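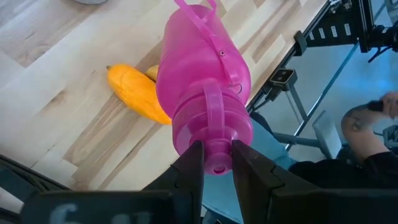
Dropping things is one matter and refusing to let go of them is another, and it was the second kind of trouble that had the Hosturard workshop standing still for most of Wednesday afternoon, according to one of the people on shift there. You get used to a fumble, she told us. What you don't get used to is walking over to take a bottle and finding that the arm has other plans.

The fault showed up on one of the arms that Rollitau, the small automation outfit on the upper floor of the old Preveck mill, has been teaching to handle everyday household things: fruit, bottles, and whatever else people leave lying on a kitchen table. A little after 2 in the afternoon, the gripper closed on an item, the controller sent the command to open, and the fingers stayed exactly where they were. The software, meanwhile, reported that they had opened, and the arm carried on to its next move with the item still held tight.

An operator hit the stop button and the arm came to rest over the table. Everyone is fine, we are very glad to say, and the only casualty seems to have been a cup of coffee that somebody set down in a hurry.

The company traced the trouble to the little routine, called Jibrin, that passes messages between the fingers and the rest of the arm. Under ordinary use it checks the finger position after each command. In a version loaded earlier in May, though, a late reply from the fingers was being read as a good reply, so the arm could believe its hand was empty when it plainly wasn't. The mistake needs a slow message at just the wrong moment — which is why it had slipped past a test run of 1000 grips without anyone seeing it.

Once they knew what to look for, the engineers went back through the logs and found the same late reply 7 times in the last 400 grips. In all but the Wednesday case the fingers had opened anyway, a beat behind, and the work had gone on as usual.

Rollitau has gone back to the older version of Jibrin on all of its arms, and for now the speed is being held down whenever someone is within reach of the table. A missed or late reply will stop the arm outright until a person clears it by hand. That makes for a slower day, and there has been a bit of good-natured grumbling, but the crew at Hosturard seems to prefer it that way.

Neighbors in the mill building had asked whether the stairwell and the shared loading door would be closed while the checks go on. They won't be. The company says it will post a note by the mailboxes when the new version is ready to go in, and anyone who would like to hear more about what happened is welcome to knock.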